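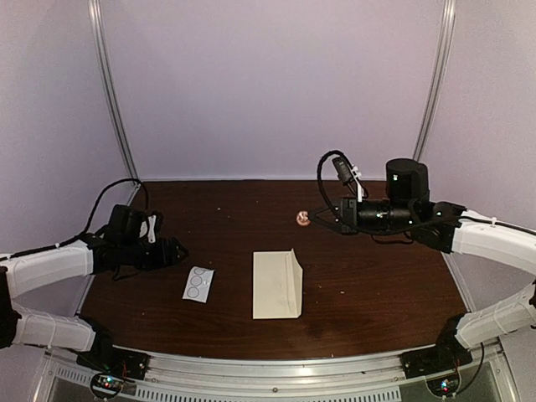
Cahier d'atelier, août – colle d'amidon, lot 1488

Objet : reprise des essais de cuisson après le rebut du mois précédent. La colle filait au pinceau et relâchait son eau dès le lendemain. Lauri penche pour l'amidon, je penche pour la cuisson. Le sac entamé (fournisseur Savolainen) et le sac neuf portent le même numéro de lot, donc la comparaison ne tranchera pas sur la matière première. Elle peut trancher sur la conservation du sac entamé, resté ouvert tout l'été à Poltbridge.

Préparation

Amidon de blé mis à tremper dans l'eau déminéralisée, une part pour quatre en volume. Trempage jusqu'à décantation complète, eau surnageante retirée à la poire, remplacée à volume égal. pH de l'eau contrôlé à la bandelette : 7. Je note la bandelette faute de mieux, l'électrode est toujours chez Darklow pour étalonnage.

Cuisson au bain-marie, spatule silicone, agitation continue. Le lait d'amidon reste fluide longtemps puis prend d'un coup, par le fond. C'est à ce moment que la dernière fournée a été ratée : agitation interrompue, grumeaux translucides, rattrapage au fouet. Cette fois, pas de fouet. Une fois la masse devenue semi-transparente, maintien au feu encore longtemps, jusqu'à ce que le ruban se casse net en tombant de la spatule. Heikki Rautiainen arrêtait plus tôt, à l'aspect nacré. Ses notes de l'atelier de Plotow donnent une colle plus blanche, avec une prise initiale plus franche, mais il la préparait pour du cartonnage et la consommait dans la journée.

Refroidissement en pot fermé, film au contact. Passage au tamis de crin, deux fois, puis dilution au pinceau sur plaque de verre. Consistance finale : crème épaisse pour le montage, lait pour le doublage.

Éprouvettes

Neuf bandes par série, deux séries : sac entamé (série E), sac neuf (série N). Papier vergé sans charge, sens des fibres parallèle à la longueur, recouvrement constant, séchage entre intissé et buvard sous plaque. Buvards changés une première fois à mi-matinée, une seconde fois avant de partir.

Erreur de ma part sur la série E : deux bandes coupées en travers du sens des fibres. Elles gondolent au séchage et se repèrent à l'œil. Écartées, il en reste 7. Je ne les remplace pas, la colle n'était plus au même état de dilution quand je m'en suis aperçu.
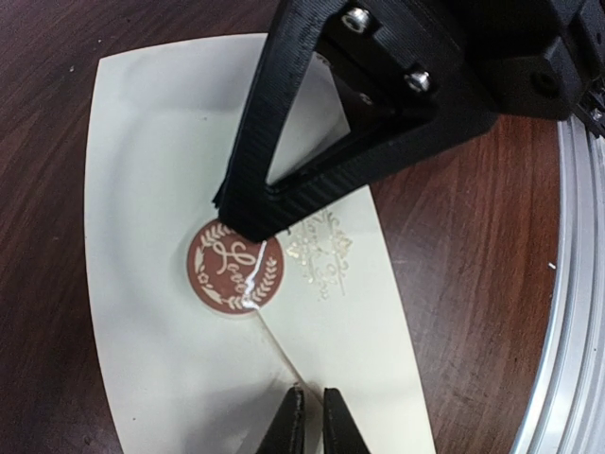 Pelage à la main, angle aussi régulier que possible, bande maintenue à plat au bord de la paillasse. Série N : déchirure dans le papier sur presque toute la surface, joint intact. Série E : même comportement au centre du recouvrement, décollement adhésif sur les bords, avec un film brillant laissé d'un seul côté. Je lis cela comme un défaut de mouillage en périphérie, donc une colle posée trop sèche. Lauri Kallio y voit un amidon partiellement dégradé. Les deux lectures sont compatibles avec ce que j'ai sous la main.

Réversibilité : compresse humide, buvard épais, pas de pression. Les deux séries s'ouvrent sans arrachement. La série E s'ouvre plus vite. Aucun cerne visible en lumière rasante après séchage, sauf sur une bande N où la compresse débordait.

Synérèse : un pot de chaque à 4 °C, un pot de chaque sur l'étagère. À la relève du lendemain, eau libre dans le pot E de l'étagère, rien dans les trois autres. Odeur neutre partout. La colle froide a durci en bloc, il faut la repasser au tamis avant toute dilution, sinon les grains se voient sous le papier mince.

Remarques

– Le tamis fin retient des fibres d'intissé. Le laver à part.
– Le pinceau plat japonais perd ses poils au ras de la virole. Ne plus l'utiliser pour le doublage.
– Étiqueter les pots sur le flanc, pas sur le couvercle. J'ai interverti deux couvercles en sortant du froid et n'ai pu les réattribuer que par le niveau de remplissage.

À faire

Refaire la série E avec coupe vérifiée et dilution prise dans le même pot, du début à la fin. Ajouter un témoin à la méthylcellulose, que Lauri a déjà en solution. Demander à Heikki s'il retrouvait de l'eau libre à Plotow ou s'il jetait le reste avant que la question se pose. Transvaser le sac neuf en bocal fermé avec gel de silice, et garder le sac entamé pour la comparaison, marqué « essais seulement ».

Rappeler Darklow pour l'électrode.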